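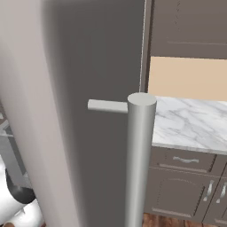

Cold pantry, also larder or (in Foltholm) the "north room". A small unheated room or closet for keeping food cool, mostly before home refrigerators. Built on the shaded side of the house, with a vent low on the wall and another near the ceiling. Stone or slate shelf for milk and butter. Later replaced by the icebox, then by the electric refrigerator, which did away with the small knobs and latches of pantry doors; a plain dark gray door with a long vertical bar handle is one modern style.

History
Common in Foltholm farmhouses, less so in town. The Garlow survey of old kitchens listed 143 of them, 24 still in use for food. Most of the others had become broom closets or half baths. Survey did not cover rentals.

Construction
Walls thick, often lime washed. Vents screened against flies and mice. Door kept shut, usualy with a felt strip along the bottom. Some had 2 shelves of slate, the rest pine. Floor a step lower than the kitchen.

Use
Eggs, cheese, salted meat, pies, root vegetables. From December on, fresh meat too. Apples stored apart from potatos. Jovita Zavala's household notes from Drustley give 4 rules for the room, the first being never to put warm bread in it.

See also
Root cellar
Springhouse
Icebox
Thibodeaux cabinet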